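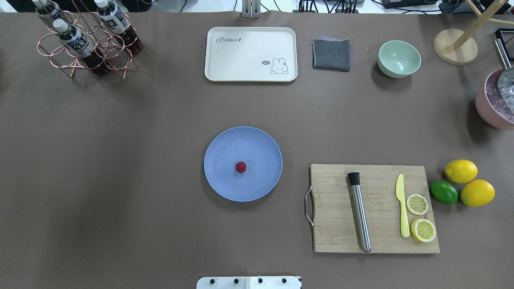 No. 11

02/10/2013

Drinks table, continued. Rehema Lema wrote in after No. 9 to ask how I lay out a work surface for cold drinks, and whether the order matters. It does, mostly for the wrists.

The wire rack goes top left. The circular loops hold a bottle at an angle, so the cap can be gripped without lifting the base first. Three bottles fit in mine. I buy it from Sirnia and the price has gone up again.

The ice goes on the far right with the scoop handle pointing outward. I am right-handed. Genivaldo Lins, who is not, mirrors the whole arrangement and reports no difference in speed.

The bamboo board sits in front of the ice, and the muddler stays on it between drinks. A steel muddler on a bare tabletop rolls. Fruit waits on the blue plate, which has enough of a rim to stop a berry from leaving. Muddle with a quarter turn and moderate pressure. Mint needs less than raspberry. If the leaves are in shreds, start over.

The rabbit tray is for finished glasses. Jade Fortin gave it to me in April and I have no complaints about the size.

Cloth: one, folded square, behind the board and within reach of the bowl. I used to keep two and always picked up the wet one.

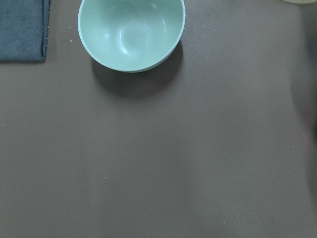
Mint-green bowl, empty, with the cloth beside it.

The bowl takes spent leaves, pits and peel. Start with it empty and empty it again before it is half full. A smooth interior matters more than capacity, as pulp dries onto anything textured and then has to be soaked. I tried a ribbed one from Clutemberg last winter and went back to this shape in a week.

Cleanup order is board, muddler, plate, bowl, then the table. Bamboo should be wiped and stood on edge to dry. Do not leave it in the sink.

Still open: whether the scoop should live in the ice or next to it. Ruairí Brophy says next to it, on hygiene grounds. Mine is in the ice for now.

Filed under: kitchen, layout
2 comments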